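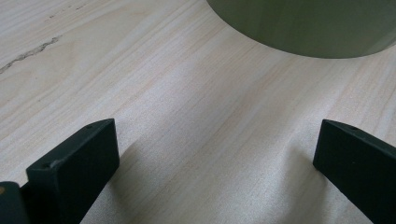 Riss in heller Tischplatte: füllen oder abschleifen?

Forum > Holzoberflächen > Reparatur und Pflege

spanwinkel
Guten Abend zusammen,
ich habe einen gebrauchten Esstisch übernommen, Hersteller Skisby, Modellname unbekannt. Helle Platte, matt, feine Maserung. Schräg zur Maserung verläuft ein dunkler, stellenweise unterbrochener Riss. Mit dem Fingernagel bleibe ich daran nur an einer Stelle hängen.
Der Verkäufer konnte nicht sagen, ob die Platte massiv oder furniert ist. Geölt oder lackiert weiß ich auch nicht. Vorhanden sind Exzenterschleifer, Hartwachs in mehreren Tönen und ein Rest Hartöl von Plurow.
Fragen: Lohnt sich Abschleifen? Und falls nein, womit füllt man so etwas, ohne dass es nachher als Strich auffällt?

Leimfuge_Nord
Vor allem anderen: Aufbau klären. Stirnseite der Platte ansehen. Läuft das Maserbild der Fläche über die Kante als Hirnholz weiter, ist sie massiv. Siehst du eine dünne Deckschicht oder einen Anleimer, ist sie furniert. Bei Furnier bleibt der Exzenter im Schrank. Übliches Messerfurnier hat deutlich unter einem Millimeter, nach dem Werksschliff noch weniger.

querholz
Ein Riss schräg zur Maserung spricht meines Erachtens gegen einen Trockenriss. Trockenrisse folgen der Faser. Ich tippe auf einen Kratzer, in dem sich Schmutz abgesetzt hat, oder auf eine mechanische Verletzung der Deckschicht.

Leimfuge_Nord
Nicht zwingend. Bei Furnier kann auch die Trägerplatte arbeiten, dann reißt die Deckschicht dort, wo der Träger nachgibt. Dazu kommen Wuchsfehler, die dunkel durchziehen. Vom Foto her würde ich nichts ausschließen.

spanwinkel
Stirnseite geprüft. Ringsum ein Anleimer, an der Unterseite gleiches Material, aber gröber gefügt. Also furniert. Am Anleimer ist die Maserung waagerecht, Hirnholz ist nirgends zu sehen.

Leimfuge_Nord
Damit ist Abschleifen erledigt. Nächster Schritt: Oberfläche bestimmen. An der Unterseite einen Tropfen Wasser aufsetzen, 3 Minuten warten. Dunkelt das Holz nach, ist es roh oder schwach geölt. Perlt der Tropfen, ist es Lack oder ein gut gesättigtes Öl. Danach ein Wattestäbchen mit Spiritus, wieder an verdeckter Stelle. Wird die Fläche klebrig, liegt vermutlich Schellack oder ein spritlöslicher Lack vor.

H_Brandfleck
Die Unterseite sagt über die Oberseite wenig aus. Viele Hersteller behandeln unten nur dünn oder gar nicht. Ich würde den Test oben machen, an einer Ecke.

Leimfuge_Nord
Einverstanden beim Wasser. Spiritus setze ich niemandem auf die Sichtfläche.

spanwinkel
Wasser oben: perlt vollständig. Spiritus unten: keine Reaktion. Klopfprobe mit dem Griff eines Schraubendrehers entlang des Risses: auf einem kurzen Stück klingt es hohler als daneben.

querholz
Dann nehme ich den Kratzer zurück. Hohler Klang heißt gelöstes Furnier. Das muss erst verleimt werden, sonst bricht dir jede Füllung wieder heraus.
Vorgehen: Weißleim mit wenig Wasser verdünnen, mit einer Spritze mit feiner Kanüle in den Riss geben, mit der Handfläche einmassieren, Überschuss sofort feucht abwischen. Backpapier darauf, ebene Zulage, Zwingen. 4 Stunden unter Druck lassen.

H_Brandfleck
Verdünnter Weißleim bringt Wasser unter das Furnier. Das quillt, und der Riss steht danach an den Kanten hoch. Ich nehme dafür seit Jahren dünnflüssigen Sekundenkleber. Zieht kapillar ein und braucht kaum Druck.

querholz
Sekundenkleber hinterlässt auf hellem Holz dunkle Ränder, wenn die Faser offen liegt. Außerdem hast du keine Korrekturzeit. Die Quellung gibt sich unter der Zulage, wenn man den Leim sparsam einsetzt.

H_Brandfleck
Die Ränder vermeidet man, wenn man die Flanken vorher mit Schellack sperrt. Bei einem Riss dieser Breite ist das allerdings Fummelei, das gebe ich zu.

Leimfuge_Nord
Beides geht. Für jemanden, der es zum ersten Mal macht, Weißleim. Zwingen reichen nur am Rand, je nach Lage des Risses also einen Balken über die Platte legen und an beiden Enden spannen.
Zum Füllen: Hartwachs erst nach vollständiger Trocknung des Leims, ich warte 16 Stunden. Ton eine Stufe heller als die Umgebung als Grund, danach die Maserung mit einem dunkleren Ton in feinen Strichen nachziehen. In Faserrichtung, nicht entlang des Risses. Der alte Schmutz muss vorher heraus, sonst bleibt die Linie dunkel. Holzspieß, keine Nadel.

spanwinkel
Bei Macaraeg gibt es ein Set mit Schmelzer und Hartwachs, dazu Versandkosten. Den Retuschierstift von Hustevska hat der Baumarkt vorrätig. Taugt der als Ersatz?

Leimfuge_Nord
Nein. Der Stift färbt nur, er füllt nicht. Hartwachs hast du ja schon, es fehlt also nur der Schmelzer. Ein Lötkolben mit breiter Spitze und niedriger Temperatur erfüllt den Zweck. Überstand mit einem Kunststoffhobel abnehmen.

querholz
Das Plurow-Öl bitte weglassen. Auf einer geschlossenen Schicht bleibt es stehen und klebt.

spanwinkel
Verstanden. Leim und Kanüle sind besorgt, als Zulage nehme ich einen Rest Multiplex, als Balken ein Kantholz von 1140 mm. Verleimt wird morgen früh. Ich melde mich, wenn das Wachs drin ist.

H_Brandfleck
Kantholz vorher auf Geradheit prüfen. Wenn es leicht ballig ist, die ballige Seite nach unten, dann kommt in der Mitte genug Druck an.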